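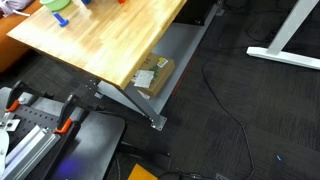
木面工作台，下层搁板上放着纸箱

情景喜剧《Judora》第二季招募群众演员、现场观众及剧照整理员

发布单位：Ukach 影视制作
工作地点：Lindqvist 摄影棚（A棚及后勤楼）
拍摄时间：八月起，共七集
报名方式：电子报名表，附近照

一、项目情况

《Judora》是一部多机位室内情景喜剧，故事发生在一家名叫 Sketeretti 的街角餐馆里。店主一家三代人住在餐馆楼上，常客、房东、送货员和隔壁裁缝铺的人每天进进出出。第一季在 Lindqvist 摄影棚完成拍摄，第二季沿用原来的餐馆主景，新增裁缝铺内景和楼上客厅两处布景。

第二季共七集，导演为 Custódio Veloso，总编剧为 Hanane Lahlou。每集的制作周期为一周左右：前几天读剧本、走位、带机排练，最后一天带观众录制。餐馆里的戏份占大多数，每场都需要固定数量的食客和路人，所以本次主要招的是群众演员，同时招募录制日的现场观众，另招剧照整理员一名。

三类岗位请分别报名。同一人可以同时报群众演员和现场观众，但同一集只能担任其中一项。剧照整理员为聘用岗位，录用后不再参加出镜工作。

二、群众演员

人数：36人，分为常驻和轮换两组。

常驻组在剧中是 Sketeretti 的熟客，七集都要出现，座位和大致造型固定。观众会记住他们的脸，所以录用后中途不能换人，也不能在拍摄期内大幅改变发型、发色或胡须。报常驻组之前请先确认自己整个拍摄期都有空。

轮换组按集通知，扮演一般食客、街上的行人、裁缝铺的顾客等。每集需要的人数不同，由群演统筹提前通知，收到通知后请在当天回复能否到场，不回复视为不能到场。

要求：
年满十八周岁，性别不限，没有身高和外形要求。常驻组希望各年龄段都有，特别欢迎六十岁以上的报名者，有基础疾病的请在表内注明。
能听懂现场口令，能记住自己的走位和动作，并在多次重复中保持一致。比如第一遍在对方说完第二句台词时拿起杯子，后面每一遍都要在同样的时候拿起。
能做无声交谈。情景喜剧录制时话筒开着，背景里的人要看上去在聊天，但不能发出声音。没有做过的人不用担心，排练时会教。
能够接受较长时间的等待。
有表演、舞台或餐饮服务经验的请写明。剧中有两名背景服务员要端盘走动，优先从有餐厅工作经历的报名者中挑选。

工作内容和时间：
常驻组每集到场两天，一天带机排练，一天录制。轮换组一般只在录制日到场，有复杂调度的场次会提前通知参加排练。
排练日上午九点签到，下午五点前结束。录制日中午十二点签到，先换装，再走一遍全集，傍晚用餐，晚上七点开始带观众录制，通常十点前收工。个别镜头需要在观众离场后补拍，补拍时间计入工时。

报酬：
群众演员每个工作日156元，餐食由剧组提供。担任背景服务员或有特殊动作的，另加津贴，数额在通知单上写明。超时部分按小时计算。报酬按集结算，在该集录制结束后转入本人账户，不发现金，也不通过任何中介代发。

服装：
常驻组的服装由剧组准备，试装时间另行通知。轮换组请自带两套衣服，颜色以中间色调为主，不要纯白、大面积纯黑、细密条纹、荧光色，不要有明显的商标和文字。鞋底要软，摄影棚地面是硬地，走动的声音会被收进去。饰品请尽量少戴，会碰撞出声的不要戴。

三、现场观众

第一季曾收到2,467份观众登记，座位有限，很多人没有排上。本季登记时请只填一个希望到场的集数和一个备选集数，多填的以前两项为准。上季登记过但没有到场的人，本季需要重新登记，旧登记不自动延续。

观众为自愿参加，没有报酬，也不收取任何费用。如果有人以剧组名义出售观众席位，请不要购买，并把对方的联系方式转给我们。

入场须知：
录制日下午六点开始入场，六点四十分停止入场。迟到者不能进棚，座位由候补者递补。
年满十六周岁可以登记，未成年人须有成年家属陪同，两人分别登记。
入场时核对本人证件，席位不得转让。
手机、相机、智能手表交寄存处保管，离场时领取。棚内不得拍照、录音、录像。
一集的录制时间大约三小时，中间有一次休息。同一场戏可能会录两遍以上，请在每一遍都按自己的真实反应来，觉得好笑就笑，不好笑也不用勉强。开场前会有暖场主持说明鼓掌和安静的提示方式。
观众席为阶梯座位。使用轮椅或行动不便的观众请在登记表中说明，我们会安排一层的位置和陪同座位。
棚内温度偏低，请带一件外套。

录制内容在播出之前须保密。入场时每位观众都要签一份保密说明，内容只有一页，主要是不在网上透露剧情和客串人员。

四、剧照整理员（一名）

这个岗位归宣传组，由宣传主管 Radwa Fawzy 直接安排工作。聘期从开机前一周到最后一集播出后一个月。

主要工作：
接收剧照摄影师每天交来的照片，按集、场次和人物归类，剔除闭眼、虚焦和重复的画面。
给选出的照片写图片说明，注明剧名、集数、场景、出镜者姓名和角色名。首播发布会、媒体探班等活动照片也由本岗位整理，活动照片的说明要写清活动名称和每个人的站位顺序。
把图片说明交演员本人或其经纪方核对姓名写法。外文姓名中的重音符号、连字符都要保留，大小写要统一。
按照演员合约中的约定处理肖像审阅，没有通过审阅的照片不能进入对外图库。
协助回复媒体的用图申请，登记用途和使用期限。
整理第一季遗留的照片。其中有一部分只有拍摄编号，没有人物姓名，需要对照通告单补齐。

要求：
做过图片编辑、档案整理、校对或类似工作，时间长短不限，能拿出做过的东西即可。
中文书写准确，能读写英文图片说明。
熟悉常用的图片管理软件，会批量写入和修改照片的说明信息。
细心，认人快。第二季有姓名的角色比第一季多，客串演员也多，认错人会直接影响发稿。
录制日需要在场到收工，平时按正常时间上班。

待遇：
月薪面议，签订书面聘用合同，按规定缴纳社会保险。录制日晚上的工作安排调休，收工过晚时报销回家的交通费。试用期一个月，试用期内待遇与正式聘用相同。

五、报名材料

群众演员：
1. 报名表，姓名须与证件一致。
2. 近三个月内的正面半身照和全身照各一张，不化浓妆，不戴帽子和墨镜，不用滤镜。
3. 可到场的时间，写清楚哪些时间一定不行。
4. 有相关经验的，用几行字说明，不需要寄作品。

现场观众：
只填登记表，不需要照片。可以两人一起登记，请在备注栏写上同行者姓名，我们会尽量把座位排在一起。三人以上的团体请由一人代表来信，说明人数和单位。

剧照整理员：
1. 简历一份，不超过两页。
2. 自己写过的图片说明或校对过的稿件若干，涉及保密内容的请遮盖。
3. 最早可到岗时间。

表格填好后作为附件发送，邮件标题写“岗位名称＋姓名”。照片请直接放在附件里，不要放网盘链接，链接过期后我们看不到。

六、挑选和通知

群众演员由群演统筹 Tomás Correia 初选，初选通过后参加一次集体见面，地点在 Lindqvist 后勤楼的排练室。见面时会分组做几个简单的动作练习，全程不到两小时，没有台词，不需要准备表演片段。当天会拍定妆参考照，请穿合身的日常衣服。最终名单由导演确定。

现场观众按登记先后和集数需求排位，排上的会收到带编号的确认邮件。没有排上的进入候补，有空位时在录制前一天联系。

剧照整理员经过简历筛选后面谈，面谈时有一项小测试：在规定时间内为一组第一季照片写说明并排序。测试用的照片和所写内容不会对外使用。

群众演员和剧照整理员的申请，无论是否录用都会回复。报名者的照片和个人资料仅用于本季挑选，未录用者的资料在开机后删除，愿意留存供以后联系的，请在表中勾选。

七、常见问题

外地报名者是否可以参加？
可以，但剧组不提供群众演员的住宿和往返交通，请自行安排好再报名。

群众演员会不会有台词？
本次招募的都是没有台词的角色。排练中如果编剧临时加了台词，会另签协议，报酬也另算。

可以带家人来看排练吗？
不可以。排练期间 A 棚不对外开放，家人如果想看录制，请登记观众席位。

可以带孩子参加街景的拍摄吗？
第二季的儿童角色已经选定，本次不招未成年群众演员。

需要交报名费、培训费或服装押金吗？
都不需要。任何环节向报名者收钱的，都与剧组无关。

临时有事来不了怎么办？
群众演员请尽早直接联系群演统筹，不要自己找人顶替。观众请回复确认邮件取消，席位会给候补的人。

八、到棚方式

Lindqvist 摄影棚有南北两个入口。群众演员和工作人员从北门进，在门口报姓名后领取当日证件。观众从南门进，录制日南门外有排队的指示牌。棚区内停车位留给器材车和无障碍车辆，其他人请乘公共交通。

联系人：
群众演员：Tomás Correia
现场观众：Kausar Gondal
剧照整理员：Radwa Fawzy

咨询时间为上午十点到下午五点，录制日下午电话可能无人接听，请改发邮件。群众演员名额招满后报名入口即关闭，观众登记在最后一集录制前一直开放。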